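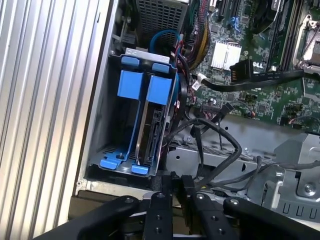
The blue and grey hard drive cage inside a desktop tower.

Casurwood repair night back for a bumper second year

November 10, 2025

Got an old desktop gathering dust in the spare room? Bring it in! The Casurwood Library's computer repair nights are back, and after last season's turnout the organisers have moved the whole thing into the big hall on Hillitz Street, with more benches, more power points and a proper tea urn.

The first season ended in March with 700 machines through the door, most of them towers that their owners had already given up on. Plenty went home again with a new drive or a bit more memory, and those past saving were stripped for parts, which is why the shelves out the back are now so wonderfully full.

"People come in a bit sheepish, carrying this thing they've had since the kids were at school, and then we get the side off and they're fascinated," said organiser Kourosh Abbasi. "Old desktops are a pleasure to work on. You can get your hands in, you can see where everything goes, and a lot of the parts are still easy to find."

New this year is a beginners' bench, where you do the work yourself with somebody experienced sitting beside you. There are 11 places each night and they're going fast – the opening session filled before the posters were even up. Kids are welcome at the bench with an adult, and the screwdrivers are supplied.

Cevby locals haven't been forgotten either. A free minibus will leave the Cevby shops at 5.30 pm and head home once the benches are packed up, with room on board for computers as well as their owners (monitors too, if they're not enormous).

Anyone worried about old photos and letters can ask for the data table, run this season by the Geum Street computer club. Members will copy your files across to a drive you bring along, and they'll wipe the old one before it goes to recycling if you'd like them to.

Repair nights run every second Thursday from 6 pm. Entry is $2, which goes towards spare parts and biscuits. Beginners' bench places can be booked at the library desk or by phone during opening hours.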